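Tetelell Community Help > Workplace and Facilities > Storage and Stockrooms

Labeling and rotating small parts in a shared supply room

Posted by Benedicta Issahaku, 12/19/19

I am responsible for a supply room that serves three departments in our building at Ayaaba. The room holds small hardware, electrical fittings, cleaning supplies and a modest amount of stationery. Until this fall each department kept its own shelves and its own records. The shelves have now been combined, and the records have not kept pace.

The difficulty is as follows. Items are stored in open bins, with a paper label taped to the front of each bin. When a bin runs low, the person who notices is expected to write the item on a sheet by the door. In practice the sheet is filled in only when the bin is already empty, and by then the replacement takes more than a week to arrive. At the other extreme, we hold 400 of one size of cable tie that no department has requested in two years.

I have been asked to propose a standard procedure that can be adopted at the start of the new year. I would be grateful for guidance on the following points. First, whether reorder levels should be set for every item or only for those in regular use. Second, how labels should be written so that staff from different departments, who call the same item by different names, can find what they need. Third, whether adhesives, sealants and other items with a shelf life should be kept with everything else or held separately. We have no budget for software at present, and I would prefer a method that can be operated on paper. A spreadsheet would be acceptable for the master list.

Posted by Bronwyn Maihi

The procedure below has been in use at the Dritham site for several years and was revised after our own stockrooms were merged. It may be adapted freely.

Reorder levels. A reorder level should be assigned only to items drawn at least once a month. For all other items a yearly check is sufficient. To arrive at the level, take the largest quantity used in any one month over the past year, divide by four to obtain a weekly figure, and multiply by the number of weeks a delivery normally takes. Add one further week for delays. Where past usage is not known, set a generous level and review it after three months.

The most reliable paper method in our experience is the two-bin method. The stock of each regular item is divided between a front bin and a back bin. The back bin contains the reorder quantity and a card. Staff draw from the front bin only. When it is empty, the back bin is moved forward and the card is placed in a box at the door. The person in charge of ordering empties the box on a fixed day each week. The card carries the item name, the supplier, the supplier's part number and the quantity to order, so that no one is required to look anything up. A sheet by the door depends on memory and should be withdrawn once the cards are in place. If both remain available, some staff will use one and some the other, and items will be ordered twice.

Labels. Each label should carry a single approved name, written with the noun first, followed by the size and then the material: "Screw, wood, 2 inch, brass" and so on. Other names in common use may appear below in smaller type. The approved name must match the master list and the card exactly. We recommend that one person be given authority to settle disputes over names, as this proved to be the slowest part of our own merger. Labels should be printed in black on white. Colored labels were tried here to show which department had ordered the stock, and they were abandoned because staff took the color as a sign that the contents were reserved.

Location codes should be kept short. A letter for the shelving unit and a number for the shelf will be enough in a room of ordinary size. Codes should be attached to the shelf and not to the bin, so that a misplaced bin can be recognized as misplaced.

Items with a shelf life. These should be held separately, on one shelf, with the date of receipt and the date of expiration written on each package in permanent marker. New stock is placed at the back. The shelf should be checked monthly and the check initialed. Some sealants and adhesives have storage temperature limits, and the shelf should accordingly be away from heating pipes and exterior doors. The manufacturer's instructions take precedence over any local rule.

Bins. Bins of one type should be used throughout the room where funds allow.
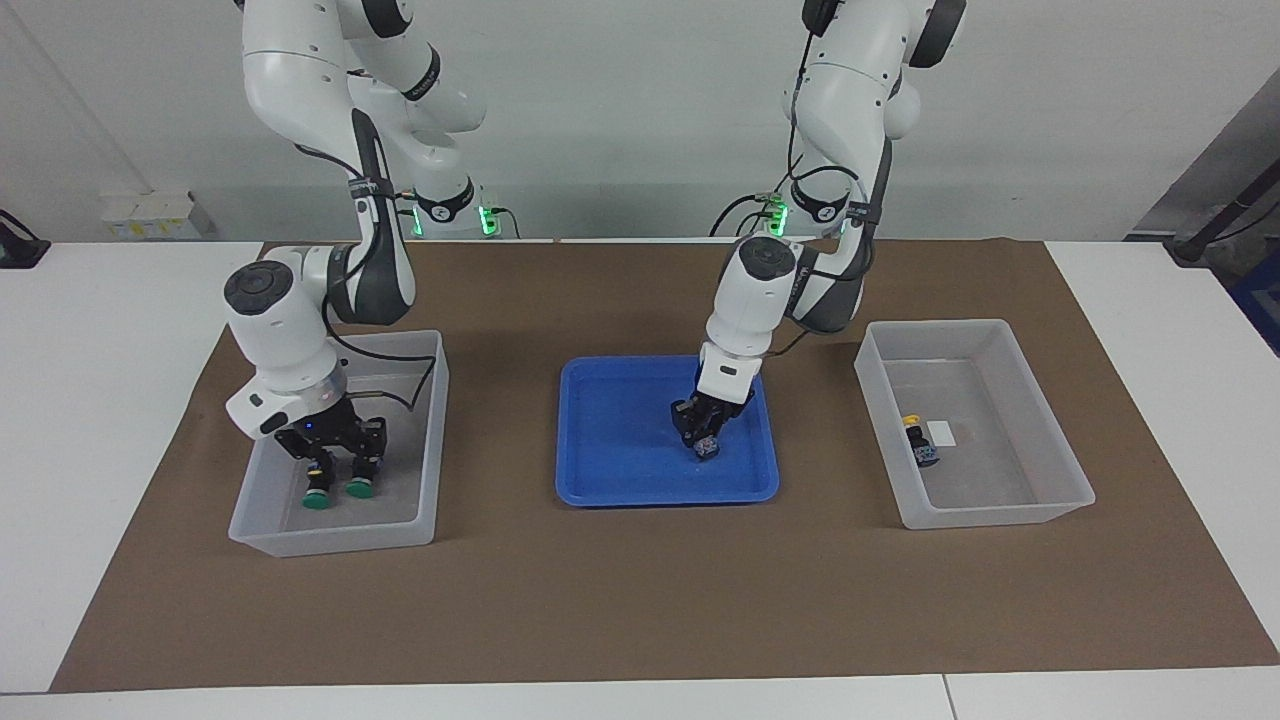 Clear or translucent bins have the advantage that the level can be judged from the aisle, although they tend to become brittle in strong sunlight. Opaque bins are satisfactory provided that they are open at the front. Lids should be avoided for items in daily use, as they are seldom replaced after the first week. Bins should never be filled to the rim, and heavy items such as bolts should be kept on shelves between knee and shoulder height.

Surplus stock. The cable ties should be offered to the other departments in writing, with a closing date. Whatever remains may be disposed of under your organization's usual rules. A quantity of 50 or so can be retained if there is doubt.

Posted by Plavuneck

We have 700 line items and use cards also. Agree with most of the above. Laminate the cards or they will be unreadable by summer. Punch a hole in the corner and hang them on a hook on the back bin, since loose cards fall in among the parts.

I would not set up the whole room at once. Begin with the items that have run out most recently and add a shelf each week.

Posted by Benedicta Issahaku

Thank you both. The two-bin method appears suitable, and I will propose a trial on the electrical fittings beginning in January. One further point on which I would welcome advice: two of the departments are charged for what they draw and the third is not. If anyone operates a card system under a similar arrangement, please indicate whether withdrawals are recorded at the bin or at the door.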